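Joren House clothing and bedding program – progress report, November
To: Philomena Nyarko, Grasar Fund
From: Nana Amoah

Philomena – sorry this is short, we have an intake at 4 pm and I wanted it with you first. Full accounts to follow from Ravindran.

Where we are
1371 items in since the grant started. 1003 of those already out to families. The rest is sorted and on shelves except 40 bags still in the back hallway, mostly winter coats and kids' shoes. Should be through those by the next report.

111 households served. That is over what we put in the application, mainly due to the school referrals, which picked up a lot once the heating season started. Abubakari Street still our biggest source of referrals. Nothing yet from the north side, Mawuli is going to go and talk to the two clinics up there.

What people ask for
Same as last time. Warm pants, sweatpants, socks, bedding in double size. We get far too many summer dresses and not near enough plain dark pants for men and teenage boys. Put a note on the drop-off sheet asking for these and it did help a bit.
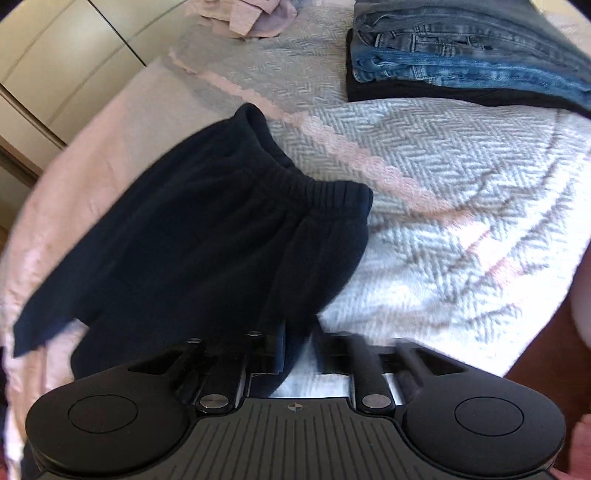 Sizes are still a headache. Half of what comes in has the label cut out or washed blank, so Radosław made a measuring card (waist, inside leg, and what size to write on the tag). Takes less than a minute per item once you get used to it. We now tag everything before it goes on a shelf, and exchanges are down. Families used to come back twice for the same pair of pants, a long bus ride for some.

Laundry
The second washer from Rerkero came late, and with the wrong hose. Fitted now. Running both from 8 am to early afternoon. Dryer is the bottleneck. We air what we can upstairs but in this weather it takes for ever and the upstairs rooms are needed for other things. Would like to talk to you about moving some of the unspent transport money over to a second dryer. Ravindran has a quote. Not asking for new money, just a line change.

Detergent costs higher than budgeted. Switched to the unscented one after complaints about rashes, costs more, no plans to switch back.

Folding and packing
New packing list in use. One bag per person instead of one big bag per family – slower for us, much easier at the other end. Each bag gets a tag with size and contents, no names. Still getting the folding consistent, some shifts do it one way and some another, and the shelves show it. Mawuli will run a short session on this before the holidays.
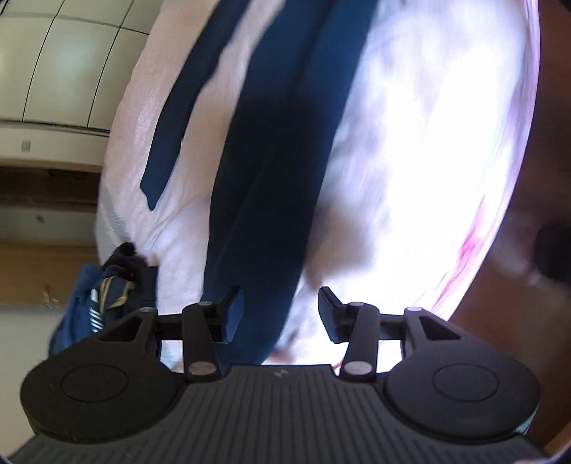
Striped fabric, white and navy.

Staffing
Two people left, one started. Evening shift is thin. Radosław is covering but he can't do that past the winter and I don't want to ask him to. Advert goes up again next week, with the hourly rate at the top this time.

Problems
Leak over the shelving in the front room. Lost some blankets, landlord has patched it. Not convinced by the patch. We moved the childrens shelves to the other wall for now.

Van off the road for a while, brakes. Back now. Collections were behind but we have caught up.

Spending
On track overall. Over on detergent and repairs, under on transport (see above). Recepits all scanned and in the shared folder.

Next
Finish the hallway bags. Clinics. Dryer decision, if you can let me know either way before the holidays. Exit interviews with families who have finished with us, Ravindran has drafted the questions and will send them to you for a look.

Call me on the office line if anything is unclear, mornings are best.

Nana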